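Onon parallel gripper with wrist camera: six weeks in
Review by Trinidad Tan
Friday, September 26, 2025
Filed under: Grippers, Cameras, Bench kit

Short version first, I've got a van to load. Good gripper. Decent camera. Awful manual. Buy it if you pick up awkward little things, skip it if all you do is boxes.

What I was after

We run a small arm in the back of the shop for sorting hand tools into kits. Screwdrivers, hex keys, small spanners, that sort of thing. Old gripper was the Mudaliar two-finger, which has been fine since forever but has no camera on it, so we had one on a pole over the table and the arm was always blocking its own view. Every time. You'd get a lovely picture of an elbow.

So the brief was two fingers, camera at the wrist, works with the controller we already have (Stustska, the older one with the grey connectors). And not silly money.

The Onon came to 2,230 pounds with the camera bundled. Mudaliar want 1,659 for their current one, no camera. The Cokstead I had on loan in June was more than either and I'll get to that.

Fitting it

Four bolts, one cable. Bolts fine. Cable a bit short, if your arm is the long sort get the extension at the same time, I didn't and lost two days waiting. Rizwan Bugti did the wiring at our end and had it talking to the Stustska before lunch. The adaptor plate is a separate item and the web page doesn't make that clear at all.

Manual is forty-odd pages of warnings and one page on calibration. Calibration page has the steps in the wrong order. Do step 5 before step 3 or the zero drifts. I emailed them, got a nice reply, manual still says the same.

Fingers

Dark, tapered, come to a narrow tip. Flat inner faces. I like the shape a lot. The old Mudaliar fingers are square blocks and they shove small things about before they get hold of them. These go in either side of a thing and close.

Tips do mark though. You see the scuffing along the top edges in the wrist view, where it's in your face all day. Doesn't affect the grip as far as I can tell but I'd want a spare pair on the shelf. Spares are 40 pounds the pair which seems fair.

Hex keys are my standard test becuase they're horrible. Round bend, skinny, lie dead flat, and the middle of the weight is never where you think. The Onon copes well if it comes across the long arm. Comes in near the bend and the key swings round, every gripper I've tried does this. Mudaliar the same, Cokstead the same but slower.

Screwdrivers easy. Fat handle, grab it there, done. By the shaft it's OK but the handle end droops. Turn the force up a notch and it stops drooping.

Force setting goes in steps, not smooth. I'd have liked one more step between 2 and 3. At 2 a heavy spanner slips, at 3 it's more squeeze than I want on anything plastic.

The camera

What I bought it for really. Small thing, looks straight down past the fingers, so both tips sit in the bottom corners of the view and you always know where you are. Takes a bit of getting used to after an overhead camera. After a day I didn't want to go back.

Focus is fixed. Sharp enough on the table in the middle, a bit soft out at the sides. The screwdriver on the left is slightly blurred while the hex key in the middle is nice and clear, and for lining up a pick the middle is what matters.
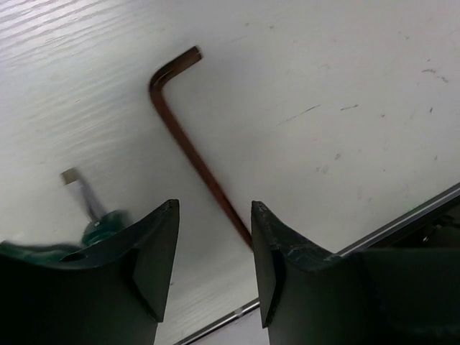 Glare and other moans

White table was a mistake on my part. Bright reflection up in one corner brings the grain out in wavy streaks and the software doesn't like it. Scratches and specks on the top all show up too, and the detection flagged one of the longer scratches as a tool. More than once. Setting the minimum width higher fixed that but then it missed our smallest hex key, so I set it back and put down a matt grey mat. Do that from the start.

Colour is so-so. A reddish-brown hex key comes out nearly black round the outside of the bend. Don't sort by colour with this. Sort by shape.

Lens picks up dust. Wipe it Mondays or whenever.

Speed

Over 300 picks, mixed tools, mat down, it was quicker than the Mudaliar and dropped fewer. I didn't keep a proper log of the Mudaliar ones so take that how you like. The big difference is I don't have to stop and nudge things by hand now.

Against the Cokstead

Cokstead's camera is better, no argument. Proper focus, handles shine. But the fingers are wide and it's a heavy lump, our arm was grumbling with it on. For a bigger arm I'd look at it again. For ours no.

Good: finger shape, weight, wrist view, price with the camera in
Bad: manual, short cable, force steps, glare
Missing: adaptor plate in the box, come on

Four out of five. Would of been four and a half with a longer cable.

Will update when the first pair of fingers wears out. Anyone running one of these on the newer Stustska, let me know if the camera feed needs the extra licence, I've been told yes and no by the same shop.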